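About us

Home | Courses | About us | Fees and dates | Getting here | Contact

Hello, and welcome to Plovatham Language School! If you've clicked on this page you're probably either thinking of signing up for something or you've already signed up and want to know what you've let yourself in for. Either way, put the kettle on, because I do go on a bit.

I started the school in my own front room, with a borrowed flip chart and a class of 2. I'd spent years teaching French and Polish in secondary schools and I loved the teaching and loathed nearly everything round the edges of it (the marking codes! the targets!). I wanted to see what would happen if grown-ups learned a language the way they learn to cook, by having a go, making a mess and having another go the next evening. One of that first pair still comes. She's on her third language now and her accent puts mine to shame.

We moved out of the front room when the sofa gave up, and these days you'll find us upstairs at Drindero House, over the old seed merchant's. It's a funny building. The stairs are steep, the windows rattle when a bus goes by and the big room smells very slightly of birdseed in hot weather. There is a lift, round the back by the bins, and if you ring the bell marked Plovatham we'll come down and meet you. The bell marked Zalewska is the framing shop next door, and they are very patient people, but please try ours first.

What we teach

French, Spanish, Italian, Polish and Welsh run all year. German runs when I can get enough people in a room, so do email if you're keen and I'll add you to the list. We've also got a beginners' Portuguese class starting in January, which I'm ridiculously excited about as I'll be sitting in on it as a student. I've got the notebook already.

Every class has a top limit of 16. I've been asked lots of times to push it up a bit, and I always say no. Once you get past that number the quiet ones go quieter and the chatty ones (hello, I'm one of you) take over, and then I've got a room with four people learning Spanish and everybody else watching them do it.

Courses last ten weeks, one evening a week, with a tea break in the middle. The tea break is in the language you're learning. People dread this on week one. By week four you can't get them back to their chairs.

How we go about it

I'm not a great believer in one method. I've been trained in several and each of them was supposed to be the last word. What I've kept is a bit of a jumble: lots of speaking early on, a good deal of reading aloud, grammar when somebody asks "but why?" and not very much before that. We don't do tests. If you need an exam certificate for work or for a visa we can get you ready for one, but those are separate lessons and I'd rather talk to you first about which exam it is, as they vary an awful lot.

We do give homework. Sorry! It's short, and it's meant to be done while you're doing something else, like walking the dog or waiting for the pasta. You might be asked to describe your bus journey under your breath, or learn one verse of a song. I won't tell you off if you haven't done it, though I may look a bit sad.

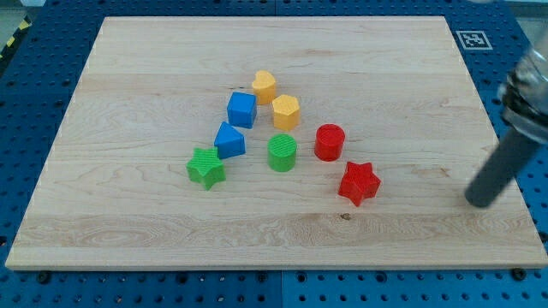
Then there's the Plillik, which needs explaining as you'll hear the word within five minutes of arriving. It's our own set of story booklets, written by the tutors over several winters and named after the small, cross goat who wanders through all of them. There are 30 booklets for each language and they get harder as you go. In the first one the goat wants some bread. By the last one he's involved in a dispute over a will, and you'll need the conditional. You can borrow them, you can buy them at the desk, and if you spill coffee on one you'll be in very good company.

Who comes

All sorts, and I mean that nicely. We get people with a new son-in-law in Kraków, people who've bought a wreck in the Dordogne and need the word for "damp", night-shift workers, retired headteachers, a whole choir once. Some did A-level French back in the day and can still say a great deal about the environment but can't order a sandwich. Plenty of them have told me on the phone that they're hopeless at languages. I've stopped arguing and just book them in.

When I sat down to update this page I went through the old registers, and 1,393 people have taken a course with us since the front room days. I had to go and have a little walk after adding that up.

You don't need to have done any language before for the beginners' classes, and you really don't need to buy anything. Bring a pen. If you're not sure whether you're a beginner or something further along, come to one of our drop-in evenings and have a chat with a tutor. It's free and it takes as long as a cup of tea. If you start in a group and it's too easy or too hard, tell us by the end of week two and we'll move you, no fuss and nothing extra to pay.

A few practical bits

The street door is open from half past five on class evenings. Parking outside is hopeless, so use the one behind the library and cut through the alley. If we have to cancel for snow or a poorly tutor we'll text you by four o'clock and tack a week on at the end.

Fees are on the fees page, and you can pay in three goes if that's easier. There's a reduced rate for students and anyone on benefits, and all you have to do is tick the box. We don't ask for proof.

We also have a lending shelf on the landing with novels, dictionaries and far too many Italian cookery magazines. Take what you like, bring it back when you can. Donations welcome, except encyclopaedias, please, we've no room.

If there's anything I haven't covered, use the contact form or ring and leave a message. I answer them myself, usually in the evening once the last class has clattered down the stairs.

Page last updated 2019-10-12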